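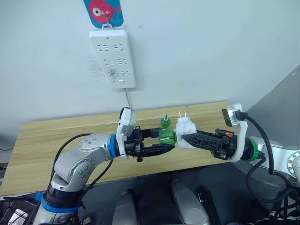
Die Beplankung eines Schiffsrumpfes im Maßstab 1:63 setzt einen Arbeitsplatz voraus, an dem sich Leisten in voller Länge ablegen und ohne Unterbrechung verleimen lassen. Die Modellbauwerkstatt Givudport empfiehlt hierfür einen Tisch, der mit einer Seite an der Wand steht. Stromverbraucher wie Biegeeisen und Leuchte werden über eine Steckdosenleiste versorgt, die senkrecht an einem Haken über der Tischplatte hängt; das Kabel wird nach unten geführt, und die Arbeitsfläche bleibt für den Rumpf frei. Der Schalter der Leiste muss im Sitzen erreichbar sein.

Die folgende Anleitung bezieht sich auf den Bausatz Flarik, Baustufe 4 (Erstbeplankung). Sie gilt sinngemäß für den Bausatz Wodham, dessen Spanten jedoch breitere Auflageflächen besitzen.

Benötigtes Material
52 Leisten Linde, 1,5 x 5 mm, Länge 820 mm
Holzleim, wasserfest
Schleifklotz, Körnung 120 und 180
Biegeeisen, Leistenklemmen, Stecknadeln
Weicher Bleistift

1. Straken der Spanten
Die Kanten der Spanten sind im Bug- und Heckbereich so weit abzuschrägen, dass eine Probeleiste auf der gesamten Spantdicke aufliegt. Der Verlauf wird mit der Probeleiste in mindestens drei Höhen geprüft. Zu stark abgetragene Stellen sind mit Furnierstreifen aufzufüttern und erneut zu schleifen.

2. Anzeichnen der Plankengänge
Am Hauptspant wird der Abstand zwischen Deckskante und Kiel mit einem Papierstreifen abgenommen und durch die Leistenbreite geteilt. Das Ergebnis bestimmt die Anzahl der Gänge. An den übrigen Spanten wird der jeweilige Abstand durch dieselbe Anzahl geteilt und die Teilung mit Bleistift übertragen.

3. Verjüngen und Biegen
Leisten dürfen höchstens auf die halbe Breite verjüngt werden. Anschließend werden sie 20 Minuten gewässert und am Biegeeisen vorgeformt. Vor dem Verleimen müssen sie vollständig getrocknet sein, da sich andernfalls Fugen öffnen.

4. Verleimen
Begonnen wird mit dem Gang unmittelbar unter der Deckskante. Backbord und Steuerbord sind im Wechsel zu beplanken, damit sich der Kiel nicht verzieht. Klemmen verbleiben bis zum Abbinden des Leims am Rumpf.

5. Schleifen
Der geschlossene Rumpf wird in Längsrichtung geschliffen, zunächst mit Körnung 120, danach mit Körnung 180. Verbliebene Vertiefungen werden gespachtelt. Die Zweitbeplankung ist Gegenstand von Baustufe 5.

Ersatzleisten sind unter der Bestellnummer 1147 erhältlich.

Bearbeitung: Palesa Hlongwane
Stand: 15. Mai 2023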